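Bako Snack Label Wordlist: README

Hello, and thank you for stopping by! Bako is a small collection of the words that turn up on snack packaging, gathered from wrappers, sleeves, lids and boxes, typed in by hand and sorted by what kind of word it is. It began as a spelling aid for people doing shop inventories and grew from there, mostly because the two of us like reading packets and couldn't stop. If you work on search, on shopping lists, on translation, or you just enjoy knowing how many ways there are to say "tear here," you are very welcome to it.

What you get is a single table plus a folder of notes. The table holds 1,000 entries in this release. Each entry has the word or phrase as printed, the language, a plain English gloss, the kind of word (flavor, texture, instruction, claim, storage) and a short comment where we felt one was needed. Some of the comments run long. We did try to trim them, and then put most of them back.
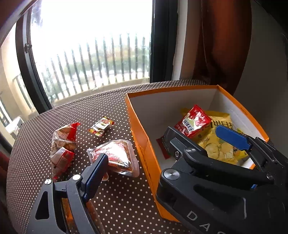
By Binta Adebisi, with corrections from Somtochukwu Wike

How the words were collected

Everything was copied from packets we had in our hands. We didn't pull anything from store websites, which tend to shorten names or swap in their own wording (one store turned every "crunchy" into "crispy," and I am still a bit sore about it). Vacuum-sealed packets with small labels were slow going, as the print follows every wrinkle, and I ended up using my mother's sewing magnifier for a good many of them. Where a letter couldn't be made out, the entry has a question mark in the "printed" column and you should treat it with care.

Both of us read each entry. When we disagreed on a gloss we kept both, separated by a slash, with the one we leaned toward first. There are 105 entries like that, mostly texture words. English is surprisingly thin on words for the different kinds of chewy!

Fields

id: a plain number, never reused, even when an entry is deleted
printed: the text exactly as it appears, capitals and odd spacing included
lang: the language name written out in full
gloss: everyday English, American spelling
kind: flavor, texture, instruction, claim or storage
note: anything else, often blank

Please note that "printed" keeps the packet's own mistakes. If a wrapper says "flavuor," so do we, and the gloss will give you the right spelling.

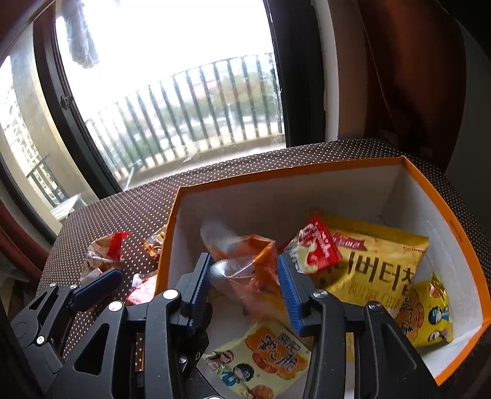
Vambridge, December

Notes on this release

Korean is the part that grew most, with 203 entries now, up from a rather sad handful. Short compound names are entered whole and then again in pieces, so 버터칩 has a line of its own as "butter chip" and the two halves are listed after it. I know some of you would have liked only the whole names. Filtering out the pieces is easy enough: their notes all start with the word "part."

Brand names are left out of the table on purpose, even where they are printed larger than everything else on the bag. Ingredient lists are left out too. We made a start on those, and Somtochukwu has a separate file called Trulach with 326 ingredient terms in it, which will come out once the spelling variants have been sorted. It may take a while, so please be patient with us.

Known problems

Instructions are uneven. "Open this side" is well covered and reheating is hardly covered at all.
The claim category mixes "new" and "limited" with nutrition wording, and should probably be split.
A few storage phrases appear twice with different punctuation. I have left them in until the next cleanup.
Older files opened in Honus, the table viewer we used to use, may show accents wrongly. Saving them again as UTF-8 fixes it.

Use and sharing

Use the list for anything you like, including paid work. A mention of Bako is appreciated, and a note telling us what you made with it is appreciated even more. If you want to send new words, please copy them straight from the packet, tell us the language, and add your best guess at the kind. One word is plenty. Corrections go to the same place as new words, and I answer all of them, though sometimes it takes me a couple of weeks.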